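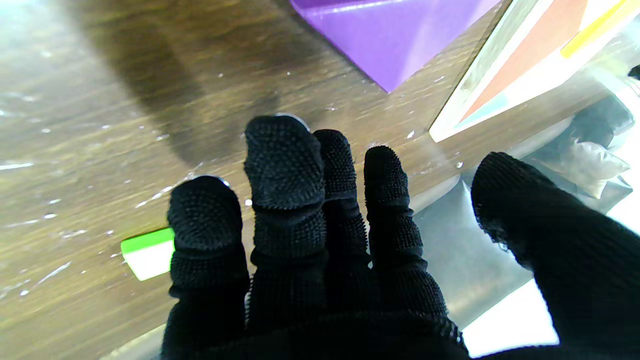 Tarigan Family Puzzle Library
Progress report to the Osex Small Grants Program
Covering October through March

Where we are

The grant paid for three things: puzzles people can borrow, a room to do them in, and somebody's evenings to keep the pieces together. The first two are in good shape. The third is going the way anyone who has owned a jigsaw would predict.

We now have 51 puzzles on the shelf at the Tarigan house in Celonville. At the time of the last report the shelf itself was still in its box, so this counts as movement. The lending side opened in November with a notebook and a pencil on a string. The pencil has been replaced twice, the string not at all.

Loans to the end of March came to 395. A good share of those were the same dinosaur floor puzzle going back and forth between two streets, and we have decided to regard that as community engagement. You asked last time whether we could report loans by age group. We can't yet, as the notebook has no column for it and people are already writing sideways to fit in what it does have. A new notebook is ruled and ready for April.

The room

We meet in the front room, open from 3:30 to 6 on open afternoons. The original plan called for folding tables. We priced them, sat at one, and kept the big wooden table that came with the house. It seats more people, it doesn't wobble, and it cost the program nothing. The money set aside for tables went to shelving and a second lamp, as agreed in your note of December.

The table does need more care than we give it. The finish is worn in places, and it gathers crumbs and white flecks at a rate we can't fully explain by snacks, which are supposed to stay in the kitchen. Wiping down is now the first job on the opening list and also the last. We have asked for no money for this and would only mention that a decent tablecloth is out of the question, as small pieces slide under it and are gone until spring.

The shape puzzles

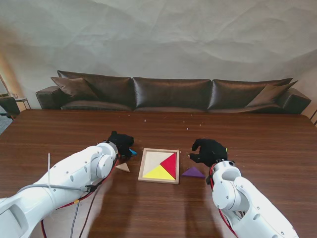
Tangrams were the item you had doubts about, and in fairness so did we. The application described them as "suitable for all ages," which usually means nobody of any age will touch them. They have turned into the most used thing in the room after the dinosaurs. The wooden tray does a lot of the work. With only the red and yellow triangles in and the upper left still bare, people can see how much is left to fill, and they tend to stay until they've filled it or until 6 o'clock, whichever is ruder. Putting the set away also means solving it, as the pieces only fit back in the tray when they are placed properly. We would love to claim we planned this.

Bought on the grant so far: 20 sets, all from Zunbridge, all with the same tray. Buying one make was deliberate. A stray triangle can go home to any set that's missing one, and the checkout notebook no longer needs a drawing of each piece beside the title. The earlier donated sets were each cut to a slightly different size, and a triangle that is nearly right causes more bad feeling than one that's lost. Those sets have gone into a basket marked "free play," where nearly right is good enough. 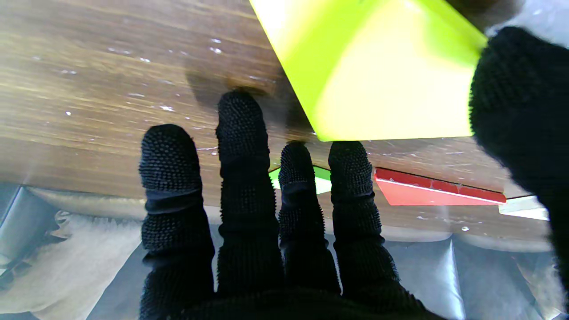 A yellow-green block over the big table.

Bright colors have helped more than we expected when packing up. A strong yellow or purple shows up well on brown wood. The small beige triangle does not, and it's the piece we spend the most time looking for. We wrote to Zunbridge to ask whether it could be had in some other color. They replied politely that it could not. We are considering a dot of paint on the back.

What has not gone well

Missing pieces. We promised a quick count of every puzzle on return, and we managed it through the first weeks of November. After that the line at the door got long and we took people's word for it. People's word is about a piece short, on average. From April the count moves to closing time, when there is no line and the only person being held up is us.

The workshop for grandparents was put off from February to May. The flyer gave the right day and the wrong house. The neighbors were very nice about it and have since joined.

Signs. The application included a painted sign for the front gate. We have the board and we have the paint. They have been in the same closet since January.

Money

Shelving, lamp and puzzles are all bought and paid for, and receipts are attached in the order we found them. The repair line (glue, card, small zip bags) is underspent, mostly because we have been reusing the bags. We would like to move what's left of it to larger-piece puzzles for the under-fives, who currently share the dinosaur and have strong views on whose turn it is. Please let us know if that needs a form.

Before the next report

Piece count at closing, every open afternoon, written down.
New notebook with an age column in use from the first open afternoon in April.
Grandparents' workshop in May, at the address on the flyer.
Gate sign up by June – the board has at least been sanded.

You are welcome to drop in during open hours. The gate sticks, so lift it as you push.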